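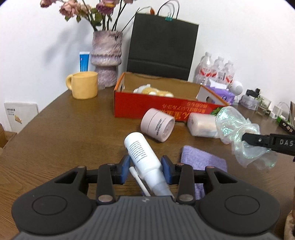 I've finally started on the side table, after months of dumping stuff there. The red cardboard box from Terkton gets the odds and ends, starting with the plush toy. The dried pink roses are staying in their lilac vase – I love them!

Rose clip, lavender knit and plush, all in the tan box.
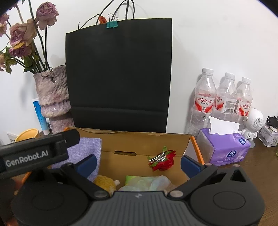 Still to sort

The red rose and that pale pink cup need a home. Ignacio Schumacher wants the cup for his desk.

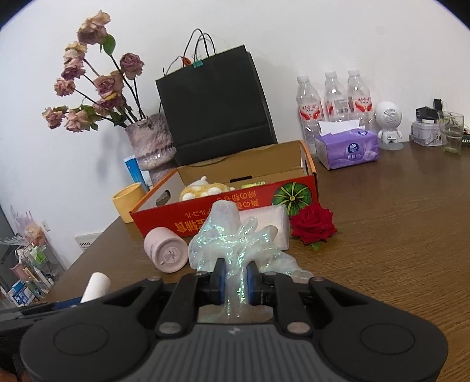

Next up: the hall closet

Maybe in April.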